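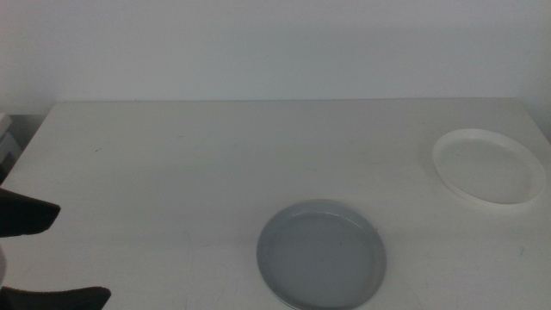

4 min read

Plates, Tables and Other Things People Write In About

Last updated March 4, 2024

Mudside is a shared dining room with 80 seats, a kitchen you may borrow, and a cupboard of plates that don't match. These are the questions we get most. If yours isn't among them, write to us and it may be promoted.

Why don't the plates match?

They used to. We opened with 300 identical plates from Ladefoged, and over the years they left us in the usual ways: dropped, chipped, carried home under foil with half a lasagna on them. We replace them as we find them. A blue-gray plate with a darker edge can end up on the same table as a white one with a thick raised rim, and dinner has so far gone ahead regardless.

Can I request a full matching set for my event?

You can. We can usually put together a dozen in white if you ask a week ahead. They will be white in the way that paint samples are white, so please don't line them up next to each other and then call us.

Which plate should I use for what?

Anything with sauce wants a proper rim. The white ones with the chunky edge are good for stew, curry and people who gesture while they eat. The shallow blue-gray ones suit toast, cake, sandwiches and anything that knows how to stay put. We have seen soup attempted on both. There are bowls on the shelf above the sink.

Is there a speck on my plate?

Possibly. Run a fingernail over it. If it moves, it was lunch, and the plate goes back to the sink with our apologies. If it doesn't move, it may be in the glaze, and you can carry on. If you'd still like a different plate, take a different plate. You don't need to fill in a form.

Are the plates microwave safe?

The ones with a Sternine sticker on the cupboard shelf beneath them are. The rest we make no promises about. Nothing with a metallic trim goes in, including the one you think will probably be fine.

What about the dishwasher?

Yes to all of it. Plates go in the bottom rack, facing the middle, with a gap between them. Pushing in two more at the end of the night will get you a full rack of warm, wet, dirty plates.

The tables are scratched. Was that me?

Almost certainly not. The white tops pick up faint scratches and scuffs from being used as tables. We wipe them with warm water and a little dish soap and leave it there. Please don't bring your own scouring powder. Someone meant very well with a tub of it in November, and we had to pay Drurnico $2,751 to resurface the long table by the window.

How do I avoid adding to the scratches?

Lift plates, don't slide them. The unglazed ring on the underside of a plate is rougher than it looks. Cutting bread straight on the tabletop is also discouraged, and we own more cutting boards than we have bread.

Do you use tablecloths or placemats?

No tablecloths, because somebody has to iron them and we have all met us. Placemats are in the drawer under the cutlery. Bring your own cloth if you like, and take it home again.

Where should I put plates down while I'm setting up?

Away from the edges. We know it's tempting to park one right at the near side of the table while you go back for forks. The person coming through behind you has a coat on and isn't looking. A hand's width in from the edge is plenty.

I broke one. What happens now?

You sweep it up, wrap the pieces in newspaper and put them in the trash, not the recycling. Then drop $2 in the jar by the door. We don't ask for names. If it was a serving dish, do tell us, so we don't spend an evening hunting for it.

I chipped one. Does that count?

It does, sorry. Chipped plates come out of use, even the handsome ones. Leave it on the windowsill and it will start a new career under a plant.

Can I donate plates?

Yes, please, within reason. Round, plain, dinner size, and fewer than you were about to bring. We can't take anything with a commemorative portrait on it. We have enough of those, and they put people off their peas.

Can I buy one of yours?

Everyone asks about the blue-gray ones. They aren't for sale, and we don't remember where we got them. Check your own cupboard first, as you may already have one of ours.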